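Waffle-type fabric keeps going out of shape in the wash, and how do I fold the stuff?

Last updated 11 March 2024

I have a problem with a set of blue-grey things we bought when we moved into the apartment. It is two blankets, a bath mat cover and a bag of small towels, all in the same bumpy material. The label says cotton and polyester but the part with the percentages has worn off. The store was Grastier and the line was called Mundis. They don't sell it anymore, so I can't look up the care instructions.

Two things are going wrong. First, the bumps in the middle of the larger blanket have gone wide and flat compared to the ones near the hems. It used to be even all over. The blanket is also longer than it was on one side. I have been washing it warm with the bed sheets and hanging it over the shower rail, because the dryer in our building takes quarters and is usually full.

Second, I can't get it to fold into anything that stays on a shelf. I fold it in half, in half again, and it springs up. Then the pile leans and the towels go behind the washer. The shelf is only 13 inches deep, so I can't just make a wide flat stack.

I would like to know if the shape can be brought back, and what the normal way of storing this is. I don't want to buy a new cabinet. I have one shelf and one laundry basket with a lid, and that's it.

Answer 1

Just use the dryer on low. Mine is from a different store and it comes out fine every time. For the folding I roll everything.

Answer 2

I did alterations and linens for a small hotel for a long time, and we had a lot of this type of cloth. Different makers call it waffle, honeycomb, bubble or popcorn, and they are not all made the same way, but the care is close enough.

The thing to know about raised textures is that they have slack built in. The bumps stand up when the yarn is relaxed and open out when it is pulled.

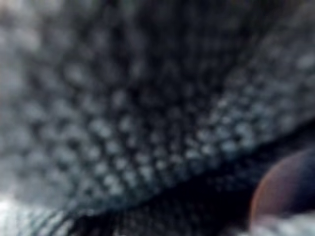 Stretch in a blanket is either temporary or it has set, and you need to find out which before you do anything else. Lay the blanket on a bed or a clean floor with nothing under it and leave it an hour. Any cloth like this will look uneven while it is bulging over something. With the pale bumps in their slanting rows, the ones at the center look larger and farther apart and the ones toward the edges look small and squeezed together. On a lumpy pile or over the back of a chair that tells you nothing about damage. If the bumps still look wide in the middle after an hour lying flat, then it really has stretched.

If it has, I would blame the shower rail. A wet blanket is heavy and the part going over the rail carries the weight of both sides. Do this:

Wash it cool on a gentle cycle, by itself or with the towels that match. No bed sheets, they wrap around it and twist. Skip fabric softener, it leaves the bumps limp.

Spin it at the lowest speed that still gets most of the water out. On my machine that is 500.

Take it out right away. Lay it flat and push it back into shape with your hands, working from the hems in toward the middle. Measure the two long sides against each other and ease the longer one back until they match. Don't pull the short one.

Leave it flat until it is nearly dry. If you have no floor space, use a folding rack and spread it across as many bars as you can. Turn it once.

Then, if you can get at the dryer, give it ten minutes on low. That is where I part ways with the first answer. Low heat is fine to lift the texture at the end, but I would not put it in soaking wet for a full cycle without knowing how much cotton is in it.

You will probably get most of the shape back. The hotel ones never came back all the way after they had been line dried for a season.

For folding, fold in thirds the long way first – not halves. Press the air out with your forearm. Then fold each end in to the middle, and close it like a book. Put it on the shelf with the closed fold facing out. It should come to less than your 13 inches, and if it doesn't, fold in quarters the long way.

Put the heavy blanket on the bottom and the bath mat cover on top of it. The towels should not be in that pile at all. Stand them up in something with sides. I use a Koval bread bin I got at a yard sale, but a shoe box works.

Donal Keane

Answer 3

Agree with most of what Donal wrote. I had the same trouble with a Plunditz throw. Cool wash and flat drying got it nearly square again, but it took 2 washes.

One thing to add about the basket with the lid. If the blankets are for winter only, put the larger one in there from April on and keep just the other one on the shelf. Make sure it is completely dry first. The bumps hold water longer than you expect and the hem is the last part to dry, so feel along it with your fingers before you put it away. And don't sit anything on the lid if it pushes down on the blanket. Mine had a flat patch until I washed it again.

Also check for snags before each wash. Pull them through to the back with a crochet hook, don't cut them.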